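# hanrahan-shelves

A list of boxes, the boards they live on, and every time one of them got moved. Kept as plain CSV so it opens in anything.

Gladys Temba started the list one May with a pencil, and I (Nyokabi Khaemba) typed it up and have been adding to it ever since. It covers the tiered shelf units in the Hanrahan rooms and the tables next to them. I love this list far more than a list of boxes deserves, and I hope some of that comes across in the notes below!

## What's in the folder

| File | What it holds |
|---|---|
| `boxes.csv` | one row per box, 263 rows |
| `moves.csv` | one row per move, 1,007 rows |
| `boards.csv` | one row per board, with the unit it belongs to |
| `tables.csv` | the tables, their tops and which unit stands next to them |
| `words.md` | the words we use for shapes and colours, with the arguments left in |

Everything is version 2. Version 1 had the boards numbered from the bottom, which seemed sensible until we added a tier to one unit and couldn't agree what that did to the numbers. If you have an old copy, please throw it away and don't try to merge it. I did try. It took me an entire evening and I got it wrong.

## Columns in boxes.csv

- `box_id`: a short code, never reused, even when the box has gone in the recycling
- `shape`: `long`, `flat`, `cube` or `other`
- `main_colour`: the colour you'd shout across the room
- `end_colour`: filled in only if the end is different from the rest
- `picture`: a few words, such as "leaf" or "animal, brown"
- `lettering`: only the letters you can read from where you're standing
- `board`: where it was at the last tidy
- `note`: anything at all

`end_colour` is my favourite column. When boxes are stored lengthways, the end is often the only bit you get to see, and an end in a different colour is a gift. You can find a teal end from the doorway. Gladys was doing this by eye long before we wrote it down, and once I'd copied her I stopped pulling out the wrong box (mostly).

`lettering` can look odd. Plenty of rows have half a word, or a couple of capitals and nothing else. Please leave them like that. We want what a person sees on the shelf, and the full name can go in `note` if you happen to know it.

## Columns in moves.csv

- `box_id`
- `from_board`, `to_board`
- `part_of_day`: `morning`, `afternoon` or `evening`
- `reason`: `used`, `tidied`, `fell`, `swapped`, `don't know`

Around 70 of the moves are marked `don't know`. Those are boxes we found somewhere new and couldn't explain. We could have guessed, and for a while Gladys did, but her guesses all came out as `tidied` and it made us look far neater than we are.

## How boards are named

A board's name is the unit letter plus its number from the top, so `C1` is the top board of unit C. Add `L`, `M` or `R` if it matters which part of the board you mean, always looking at the unit from its own front.

Some top boards are used with their boxes grouped together at one end. That's written `C1/grouped`. It's well worth recording. A group of long boxes at one end behaves quite differently from the same boxes spread out: they hold each other up, they get taken as a bunch, and the gap beside them fills up with odds and ends in no time at all.

## The furniture itself

The units we like best are the tubular sort with pale boards. Cream boards against a black frame make it very easy to spot what's been left behind, and the tubes leave the sides open so you can reach in from more than one direction. We had solid-sided units in the old Undard room and I don't miss them one bit. Anything that slid to the back stayed there.

For tables we've grown very fond of grey. The marble-patterned tops looked a bit grand to me when they first went in, all those fine white veins, but they're lovely to work on. A box in almost any colour stands out. The only things that vanish are small pale bits: tie ends, scraps of tape, the odd label backing. Run your hand across before you decide a top is clear.

`tables.csv` has a `pattern` column for this. At the moment it holds `plain`, `marble` and `wood look`. If you add a new one, put it in `words.md` too.

## Adding a box

1. Stand in front of the unit, at the distance you'd normally stand.
2. Write the colour, the end colour, any picture and any letters you can read.
3. Only then pick it up and give it an ID.
4. Put it on a board and fill in `board`.
5. Add a line to `moves.csv` with `from_board` left blank.

Please do the first two before touching the box. You only get one go at seeing it fresh, and the rows written this way are so much more useful to the next person who's hunting.

## Things that are wrong with it

- Silver and grey are a mess. Some rows say `silver`, some say `grey`, some say `silver-grey`, and I suspect they often mean the same thing. Treat them as one colour when you search.
- Teal is sometimes under `green`. Gladys calls it green, I call it teal, and `words.md` has a long paragraph from each of us.
- `picture` is vague for animals. If neither of us could tell what it was, it says "animal" plus the colour and leaves it at that.
- Evening moves are under-recorded. People are tired and put things down.
- Boxes from the Brurico shelves came to us with their own codes. We kept those in `note`, so search there if someone gives you a code you can't find.

## What people have done with it

The nicest use so far was at Justico, where they sorted `moves.csv` by box and swapped the ten most-travelled ones down to elbow height. Such a simple thing, and I was thrilled when I heard! I've also used the list to settle which board deserves a second label, and to find a roll of baking paper that had been filed under `other` for most of the winter.

If you try something with it, even something tiny, do add a line here. I'd especially like to see somebody draw the boards as coloured strips, using only `end_colour`.

## Changing the list

Edit the CSV, keep the column order, save with commas. Fix spellings freely. For colours, leave the old word in `note` when you change it, so that anyone searching for it the old way still gets there.

Use and copy the whole thing as you like. Questions about shapes and boards go to me, and questions about green go to Gladys.

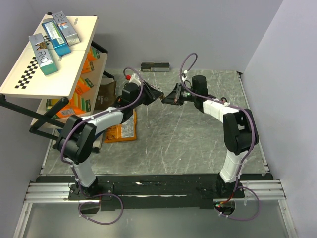
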